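How to Sharpen a Table Knife on a Whetstone

Most table knives leave the factory with a usable edge and never get another one. A two-sided stone will bring a plain blade back in one sitting. Serrated knives need a tapered rod and are not covered on this page.

What you need

A combination stone, 400 grit on one side and 1000 on the other
A damp dish towel
A bowl of water
A black marker
A sheet of newspaper

Setting up

Check the leaflet for your stone first. Some stones are soaked and some only need a splash on top. The Femholm 400/1000 is a soaking stone and should sit in water until the bubbles stop. Fold the towel, lay it on the counter and set the stone on it, coarse side up, with a short end facing you. Push the stone with your palm. If it slides, wring the towel out and fold it again.

Color the bevel on both sides of the blade with the marker. The bevel is the narrow strip that slopes down to the edge, and on table knives it can be hard to find under a bright lamp. Tilt the blade near a window instead.

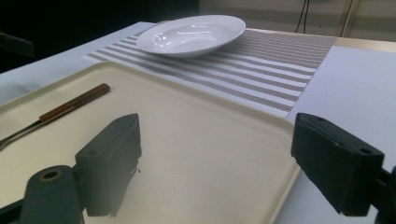 Finding the angle takes more patience than any other step. Lay the blade flat on the stone, raise the spine a little, make two light strokes and look at the marker. Ink left at the edge means the spine is too low. Ink left at the top of the bevel means it is too high. A knife with a rounded wooden grip, like the brown-handled one on the cream tray, can roll in your fingers as you push, so put your index finger on the spine and keep it there. Wipe wood handles dry whenever you stop, and don't leave them in the water bowl with the stone.

Coarse side

Push the knife away from you, edge first, moving from heel to tip in one stroke. Use light pressure. Do 13 strokes, then feel the opposite side by drawing your thumb away from the edge, never along it. You are looking for a faint roughness called a burr. If there is none, do another 13. Once the burr runs the whole length, turn the knife over and repeat.

Fine side

Flip the stone, wet it and work both sides again at the same angle with less pressure. Finish with a few alternating strokes.

Testing

Hold up the newspaper and slice down from the top. Where the blade snags, go back to the fine side for that section only. Wash the knife in warm soapy water before it goes back in the drawer, rinse the stone and let it dry on its side overnight.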